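How do you store mismatched plastic dishes and cups so they don't jam together?

Sevim Tatlı
Posted 22/10/2024

Hi all! I've put this off for ages because it feels like such a silly thing to need help with, but my cupboard is winning and I'm tired of it.

I have a big pile of bright plastic tableware that we use for snacks, picnics, cousins, whatever. Some of it is an Eltano set I bought when we moved to Stoltlow, some came from my aunt's place in Kurtuluş (she was clearing out and I said yes to everything, as usual), and the rest just joined in over the years. Red, orange, pink, blue, yellow, lime green. The colors make me happy and I don't want to swap it for a boring white set, so please don't tell me to do that.

The trouble is that hardly anything matches anything else. The wide pieces are close to the same size without being the same, so they either sit nicely or wedge so hard I have to bang them on the counter. The little cups won't stand in a neat tower with the other cups, so they end up inside the dishes, and then nothing can go on top. Right now I have one shelf, 10 inches from the shelf below to the shelf above, and when I open the door at least one cup falls on me.

I've been laying pieces out on the dark green cloth to try different groupings. So far the best pair I've got is the smaller red one sitting inside the orange one. 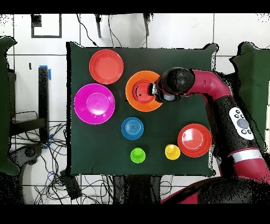 Can plastic cups and bowls be stacked while they're still a little damp? Let them dry all the way first, because water caught between two pieces makes them grip each other and can leave a musty smell.

My mother drilled that into me, so I'm already good about the drying part, and they still stick. I think it's the shapes. Some have smooth sloping sides and some have more of a wall with a rim, and when you put one kind in the other they either rattle or lock.

I also tried putting the cups in sideways, which takes up more room but at least I can grab them. 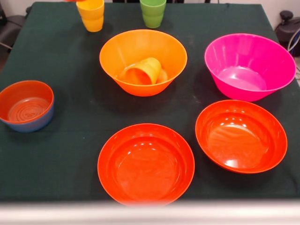
Yellow cup on its side in the orange bowl, with the big pink bowl at the back right.

So my questions, all in one go:

Would you sort by size, by shape, or by color? My heart says color. My head says that's why I'm in this mess.

Is there something I should put between pieces to stop them locking? I've heard paper towels, felt circles and those thin foam sheets, and I don't want to buy all three.

And a side issue – how do you keep a dark green cloth from showing every speck of lint? It's a Grevow one and I love it, but it picks up pale fluff just from being in the same house as a towel.

Thank you!! I'm not in a rush, but we have a lot of family coming in February and I'd like to be able to open the cupboard in front of them.

Phúc Lã

Oh I have been exactly where you are. We had three different sets mixed together for years, and my kids called it the avalanche shelf.

I would go by shape first, then size, and leave color completely out of it. I know, I know. But color tells you nothing about how two things fit. Get everything out on a table and make one group for the flat, shallow pieces, one for the wide ones with sloping sides, one for anything small with straighter walls, and one for cups. Then inside each group, biggest on the bottom. If two are nearly the same size and they lock, they don't get to live together. Put one of them in another pile or at the very top where nothing is pressing on it.

The test I use is the lift test. Stack two, press down gently the way the weight of a few more would, then lift the top one by its rim with one hand. If the bottom one comes up with it, that pair is no good. It took me 10 minutes to go through everything and I haven't had to bang anything on the counter in a long time.

For between the pieces, paper towels are fine and you already own them. Half a sheet, folded once. You only need it where the fit is tight, so please don't go padding the entire cupboard like I did the first time (I ran out of paper towels and still had a pile of bowls looking at me).

Cups: I would stop putting them inside the dishes at all. Stand them upside down in a shallow bin or a shoebox without a lid, one layer, and put that at the front or off to the side. If you really have to nest them, two to a stack is plenty. With three, ours started leaning.

If a pair is already stuck, cold water in the inner one and warm tap water around the outer one, wait a bit, then twist. Don't use a knife to pry them! I have a nick in a perfectly good bowl from learning that.

I can't help with the lint, sorry. We don't own a tablecloth.

Sevim Tatlı

Thank you so much, the lift test is brilliant! I did it with the wide ones first and found two pairs that were the main troublemakers. They're now in separate piles and barely sulking.

I'm still having a hard time giving up on the cups inside dishes idea, mainly because I don't have a spare bin and I'm stubborn. I thought maybe if I used the flatter ones as a kind of tray and kept the cups to one place, it could work on the lower shelf where there's more height. Two cups together, nothing on top of them, and I can pull the entire thing out by the rim.

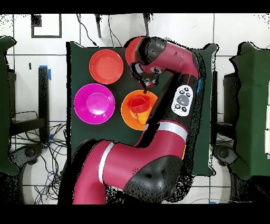

Red cup on top of the yellow one, both on the orange plate.

It does lean, so point taken about the leaning. A straight tower of those two doesn't look like it's going to happen. But as something I can carry to the table in one trip, I kind of like it? Tell me if I'm kidding myself.

Also does it matter if heavy pieces sit on the bright plastic for months? I keep my big serving dish on top of everything at the moment and I'm starting to wonder if it's been making the sticking worse.

keepitdry_marlow

just hang hooks under the shelf. get cups with handles. done

Phúc Lã

Sevim, you're not kidding yourself, carrying is a different job from storing! For carrying I'd do the same thing. I'd just make sure the leaning cup is on the side closest to me, and I wouldn't let a kid be the one to do it.

Yes, please move the serving dish. It's the constant weight that pushes tight pieces together. Put it on the bottom shelf by itself or stand it on edge at the side if there's room.

What I would do with the small dish inside the wide one is keep it as a pair and make it a rule. Anything that sits in there with space all the way around, so you can get two fingers down the side, is a good roommate. The wide one protects the small one and you only lose a bit of height. The little blue one could be treated the same way, or it could go in with the cups, whichever group it behaves better with.

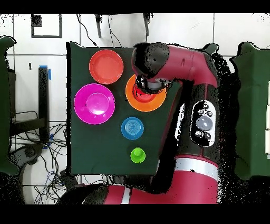
Once you have your pairs, write the order down or stick a strip of painter's tape on the shelf with "wide, sloped" and "shallow" on it. It looks ridiculous, I'll admit, but my husband puts things back in the right place now, and before that he was 100 percent sure there was no right place.

One more thing. When you put them away after washing, don't build the stacks on the drying rack and then lift the lot into the cupboard. That's how ours got mixed up again every single time. Dry, then one group at a time.

oldbluecolander

Coming in for the lint part because that's the one bit I know!

Dark green shows everything, there's no getting around that completely. What helps a lot is washing it away from towels and anything fleecy, inside out if it has a right side, and giving it a good shake outdoors before it goes on the table. Then a slightly damp rubber glove, wiped in one direction only. The fluff rolls up into little worms and you pick them off. I do the middle last, because that's where I've pushed it all by then. A sticky roller works too, but I went through 5 sheets on one tablecloth and gave up on it.

Skip the fabric softener for a few washes and see if that changes anything. It did for mine, though my cloth is an old cotton one and yours may be something else. Check the label before you put it in the dryer.

And for what it's worth, I sort mine by color and my cupboard is a disgrace, so listen to Phúc.

Sevim Tatlı

Rubber glove!! I have a pair under the sink with a hole in one thumb, so that's finally a use for the other one.

Serving dish is on the bottom shelf. The wide ones are stacked with paper towel in one spot only, and the red and orange pair has a permanent place on the left. I still need to find a box for the cups. My aunt says she has one, which probably means I'm about to be given more cups.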